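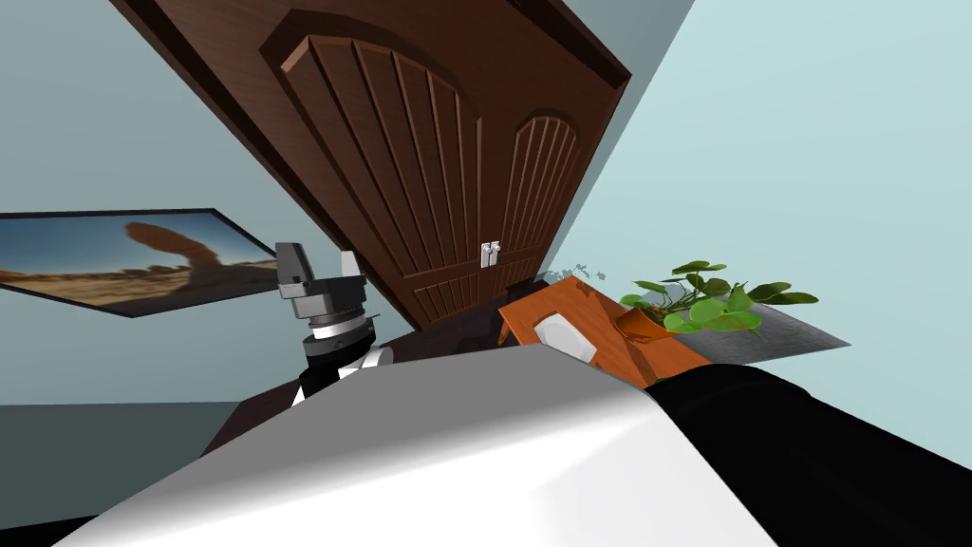
Left gripper up, door closed, Monday morning in the sim

Good morning to everyone who asked how the planner rewrite is going! Slowly, but I'm happy with it – the two arms now share one collision model, so the left one finally knows where the right one's housing is.

Replanning used to take up to 115 ms. I'm at 37 now, and most of that was Babak Tehrani spotting that I rebuilt the whole tree every cycle (thank you, Babak, I owe you lunch).

Next up is the door latch, which means contact forces and probably a long week. I'll post the Mestlow config once I've cleaned up my comments – they're a bit rude in places.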